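Diario de la Oficina de Recogida Selectiva de Berkside
Entrada de abril

La jornada comenzó a las ocho con la revisión de los partes de la ruta norte. El vehículo asignado a Skerevby salió con retraso por el corte del puente y hubo de invertir el recorrido, de modo que los contenedores de la plaza del mercado se vaciaron después de la apertura de los puestos. Los comerciantes lo hicieron constar por escrito. Esta oficina ha respondido que el corte se mantendrá hasta final de mes y que, mientras dure, la plaza pasará a ser la primera parada del turno.

Se ha dedicado el resto de la mañana a la ordenanza de envases. El texto vigente obliga a depositar el plástico ligero en bolsa cerrada, norma que se aprobó cuando la recogida se hacía puerta a puerta y que hoy perjudica al servicio, dado que cada bolsa debe abrirse antes de la separación. La propuesta suprime la obligación y fija el depósito a granel en los 40 contenedores del término. Queda por resolver el régimen de las viviendas diseminadas de Palton, 396 según el padrón, para las que el contenedor más próximo resulta poco practicable en invierno. La asesoría jurídica recomienda un régimen transitorio; quien suscribe se inclina por una recogida quincenal con calendario propio, que los vecinos puedan conocer con antelación suficiente. 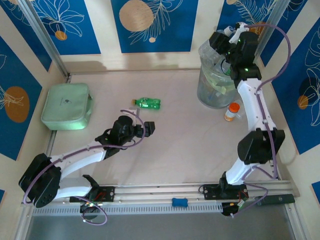 Paneles azules con dibujos de hojas y flores en línea blanca y círculos de color ocre.

A mediodía se recibió la respuesta de Doãn sobre el convenio de transporte. Aceptan compartir la prensa de balas, con dos condiciones: que el material llegue sin vidrio y que la facturación se haga por peso de salida y no por viaje. La primera es razonable. La segunda exige rehacer el cuadro de costes, que figuraba ya en el expediente con el visto bueno de intervención, y obligará a aplazar la firma. Conviene dejar anotado que el aplazamiento no afecta al servicio ordinario, puesto que el acuerdo anterior sigue prorrogado.

Por la tarde se atendió la consulta pública. Han llegado 98 escritos, la mayor parte relativos a los horarios de vaciado y al ruido. Un grupo de 36 pide expresamente que no se recoja vidrio antes de las siete de la mañana, petición que se estima atendible en el casco antiguo, donde las calles son estrechas y el ruido de la descarga llega a los dormitorios. En la zona del puerto la situación es distinta, pues el tráfico de mercancías impide el paso del camión a partir de esa hora.
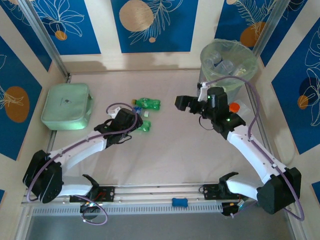

Se propondrá, por tanto, un horario diferenciado por barrios, que se revisará al cabo de un trimestre. La redacción del aviso debe cuidarse especialmente. En la campaña anterior se empleó la expresión «residuos asimilables», correcta en lo administrativo y perfectamente oscura para el vecindario, y el teléfono de información quedó saturado durante varios días. Esta vez el folleto se limitará a nombrar los objetos: botellas, latas, bandejas, briks. Cada uno irá acompañado del color del contenedor que le corresponde.

También se ha revisado el apartado de dudas frecuentes que cerrará el folleto. Varias respuestas eran demasiado extensas y remitían a artículos de la ordenanza que el lector no tiene a mano. Se han reescrito tres. Se transcribe a continuación la que más discusión suscitó, en la versión que pasará a imprenta.
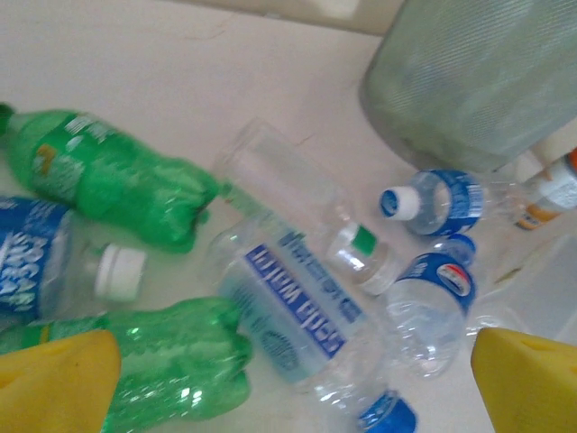 ¿Debe retirarse el tapón antes de depositar una botella de plástico?
El tapón se deja puesto. La botella se vacía por completo, se aplasta y se deposita con su tapón en el contenedor de envases.

Quedan pendientes para mañana el nuevo cuadro de costes del convenio, la nota a los comerciantes de Skerevby y el plano de Palton, cuya última copia presenta errores en dos caminos vecinales. Se cierra esta entrada a las 18.40.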